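Brolteck Division Recorder DR2
Vote timing and roll-call unit for council chambers and assemblies

The Brolteck DR2 records named votes in full council, committee and joint sittings. Members vote from a desk keypad, the clerk opens and closes the division from a single console, and the result goes to the chamber display and the draft minutes at the same moment. It replaces the DR1, which is no longer sold but is still supported.

One console handles up to 155 keypads. Larger assemblies can link 2 consoles, with one set as the lead, to reach the system limit of 323 voting positions once guest and reserve seats are included.

What the clerk can set

Type of majority: simple, absolute, two-thirds, or a figure typed in for the sitting.
Length of the voting period, from ten seconds to five minutes, with or without a bell.
Whether abstentions are shown on the display or only in the minutes.
Proxy votes, where standing orders allow them. Each proxy must be entered before the division opens.
Casting vote, available to the chair only when the tally is tied.

Bill and motion texts

The Busero text module is an optional extra. It holds the current text of each bill or motion and shows the version number on every keypad while the vote is open. If an amendment is carried, the clerk must load the revised text before the next division can be called. Members can open the full text at their desk, and the time it was published is printed at the head of the division list.

Records

Division lists are saved in plain text and as a spreadsheet. The console keeps some 14 months of sittings before the oldest need to be moved to an archive drive. Corrections made after the result is declared are added as a separate note, and the first entry is left as it stood.

Supply and fitting

Keypads are sold in cases of ten. Cabling is priced after a visit to the chamber. Orders from the Dasasier region are handled by our agents, Benítez, who also hold spare keypads and batteries. Existing DR1 desk mounts fit the DR2 keypad, but the old power supply does not and should be returned with the console.

Lead time is six weeks, or nine for orders placed in October.

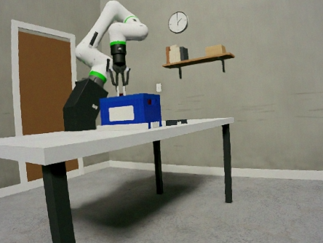
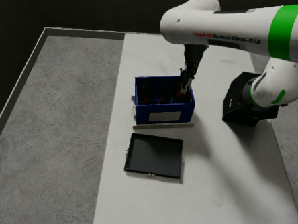

Robot arm and blue box, computer renderings.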